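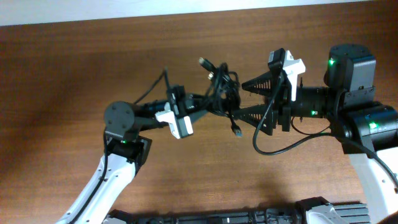 Last changed: May, by Irén Szalai

How to find an old newspaper article when the search box gives you nothing

Many local newspapers are now scanned and you can search them from home. People type a family name, get zero results and think that the article does not exist. Very often it exists, but the computer has read the letters wrongly. In this page I explain the way I work, with the Runton Courier as the newspaper, because I spent most of the winter in it.

Before you start

Write down what you already know: the name, the place, and the earliest and latest year that is possible. If you only have a family story, write down who told it. I was looking for a court report on a miller, Cathal Mulligan, and the family was sure about the year. They were wrong by two years.

Step 1. Search the whole name once

Put the name in quotation marks and set no dates. If you get more than 300 results, add the name of the village. If you get none, go to step 2 and do not try the same search again with capital letters. In most archives it makes no difference.

Step 2. Search for the wrong spellings

Old print is hard for the software. The letters "ll" are read as "ii" or "U", the letter "m" becomes "rn", and "e" becomes "c". I found my miller under "Muiligan" and also under "Mulhgan". If the archive permits a wildcard, try Mul*gan. Some archives use a question mark for one letter, so look at their help page first.

Step 3. Search for the other words

Leave out the name completely. Think which words the reporter must have used: mill, weir, fined, magistrate. Two of these words together, limited to one year, gave me 25 pages, and I could read them in one evening.

Step 4. Browse by the page

When the words fail, you have to turn the pages. Court news in the Courier stands nearly always on page three, in the second or third column. Learn where your newspaper puts such things and look only there. A year of a weekly paper then takes me roughly 90 minutes.

Be careful with missing issues. The calendar view shows them in gray, but a damaged page inside a complete issue is not marked at all.

Step 5. Save it properly

Save the full page and also the cut article. Note the title of the newspaper, the date of the issue, the page and the column. A link alone is not enough - archives change their addresses. Mine did it in the middle of the work and I lost 129 bookmarks.

Before you publish the scan anywhere, read the terms of use. The age of the newspaper does not always decide it, and some libraries ask for a credit line in their own wording.

If you still find nothing

Try the newspaper of the next town. Small papers copied from each other, sometimes a week later and with the name spelled better. Saoirse Lenihan sent me the best report on the mill case from the Madigan Herald, where I had never looked.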